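Home | Projects | Join In | Contact

Drive our robot arms this July!

Kiltanik is looking for people to steer two simulated arms from home and help a learning system pick up everyday moves. Each run has small colored cubes and a big box, and you choose how to get a cube on top. We need 300 runs, all different!
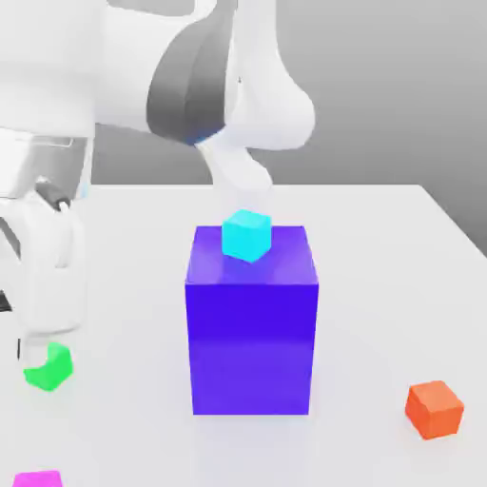 Do I need any robot experience?
None at all. We teach you the controls in one short call, and beginners' runs are just as useful to us.

Write to Begoñe Pastor by May 17, 2018.

Comments

avberg_fan: Does a trackpad work?

Lou: Did this last time, got hooked on it. The left arm takes practice.

mim815: Signed up, can't wait!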